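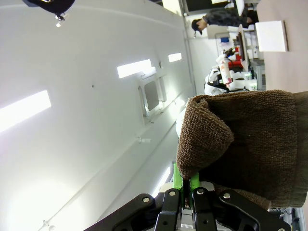

Trelis Forums > Home & Laundry > Towels

Last updated: 30 April 2023

pinyu_m
Right, brown towels. Has anyone got dark chocolate ones to stay soft? I bought a set in January and they feel like cardboard already (and I'm folding them in thirds, if that matters!).

Milovan H
Folding won't do a thing. Stop using softener, it coats the loops. Wash at 50 and give them a good shake before hanging.

skundbridge_lass
Disagree about 50, mine went a bit ginger at the edges. I'd stick to cool for anything dark.

Milovan H
Mine have had years of it and they're fine. Cheap dye, maybe?

pinyu_m
They were 13 quid each so I hope not! Will try no softener first, then argue about the temperature.

Contact us | © Trelis Forums | Back to top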